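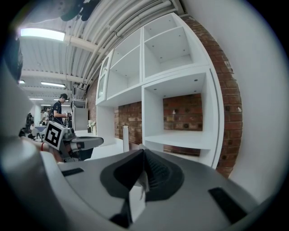
According to Viorica Sârbu, the Zukby Shelf Challenge "measures how patient a student is, and I'm not sure it measures much else." Her remark, made in a newsletter for club mentors, is often repeated by critics of the contest and was never really answered by its organizers.

The **Zukby Shelf Challenge** is a student robotics competition in which teams teach a robot arm to tidy household shelving. Team members first do the tidying themselves with hand-held grippers that carry a camera, and the recordings are used to train the arm. It grew out of an after-school class in Zapata and is usually held in February.

## Format

Each team records its own demonstrations during the building phase. The rules cap a team at 256 recordings, a limit brought in after one club turned up with 757 and won easily. Printed square markers are used to work out where each gripper is as it moves. Teams may work with one gripper or two, and most pick two, although there is little in the published results to show that it helps.

In the final round the arm gets 8 attempts at a shelf it hasn't been trained on. An attempt counts if the object is still standing when the judge calls time. What "standing" means has been argued over more than once, and the rulebook's wording is vague.

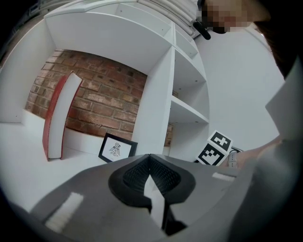

*Article by Sânziana Coman. Section on judging revised by Lenuța Neagu.*

## Judging

Scores are given by two judges, and a third is called in if they disagree. Until the rules were rewritten, the judges were also mentors of competing teams. The organizers said this had no effect on results. No records from those years were kept, so the claim can't be checked.

Half of the final score comes from a written notebook. Supporters say this rewards careful work. Lenuța Tănase has argued that it mostly rewards teams with a good writer, and points to a year when the winning arm, entered by the Brurnudeck club, finished only three attempts.

## Claims about learning

Publicity for the challenge says students "learn how modern robots learn." This is partly true. They choose the tasks, make the recordings and throw out the bad ones. The training itself is done by a software package called Alov, which most teams run with the default settings. A survey of about 54 former participants found that most enjoyed the work, but it didn't ask what they understood of it, and it had no comparison group.

## See also

- Learning from demonstration
- Student robotics competitions
- Fiducial marker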